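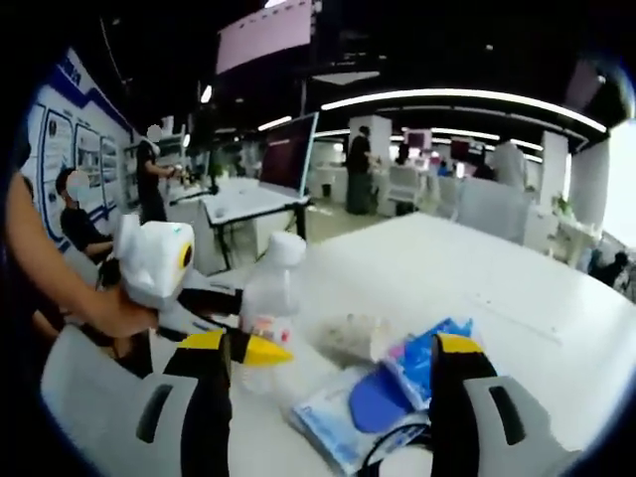

Fingers open, small white bottle between them.

Finger mask and grip width

By now you should have Lilleo installed and a recording loaded. If the timeline is still gray, go back to the import section and let the indexing finish, then come back to me. This part teaches the software which pixels are gripper and which are world, and it's my favorite bit of the whole set-up!

1. Open the recording and scrub to a spot where both fingers are wide open. Press M to start a mask.

2. Click along the inside edge of the left finger, then carry on down around the housing. The yellow parts are easy to follow (the edge snap loves them), but the black sides blend into dark stuff in the background, so zoom in and place those points by hand.

3. Do the same on the right. Please don't use Mirror Mask and call it done. It gets you close, and then the planner spends all day thinking there's a thin black object stuck to your right finger. I lost an afternoon to that one.

4. Save the mask as "open".

Note: the lens bends everything near the rim, so leave Undistort off while you draw. Lilleo applies it later. If you draw on the flattened view, your mask gets bent twice.

Now for the closed mask. Scrub forward until the fingers are pressing on something, hit M again, and trace what you see. Pick a grasp on something upright with a clear outline if you've got one.

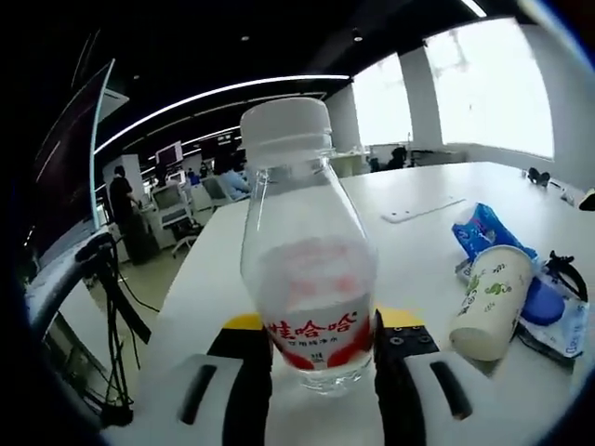

5. Check the object mask before you save. Clear plastic is a pain, and the segmenter tends to keep the label and cap and throw away everything in between. Drag the Fill slider up until the neck and shoulder come back. I usually land at about 90.

6. Save this one as "closed", then open Grip Width and press Fit. You want a smooth curve between the two masks. If it has a step in it, one of your masks has a stray point, and it's nearly always down by the housing.

Caution: don't turn on Live Control with only one mask saved. The controller will happily guess the other end of the range, and its guesses are bold.

7. Last, run Clutter Check on a busy tabletop. Each thing on the table should get its own color. Overlapping packets and bags often come out as a single blob, so select the blob, press S, and draw a line where one ends and the next begins. Cables are the other thing to watch: a coil likes to get filled in like a plate, and you'll need to untick Close Holes for it.
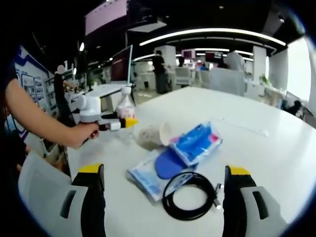 Good Clutter Check material: packet on top of a blue oval, cable in a loose coil.

If a second gripper shows up in view, tag it as Other Tool. Leave it untagged and the planner may list it as something to pick up. Pallavi Pant added that tag in version 2, so older projects need a re-index first (Tools, then Re-index). Go get a coffee while it runs.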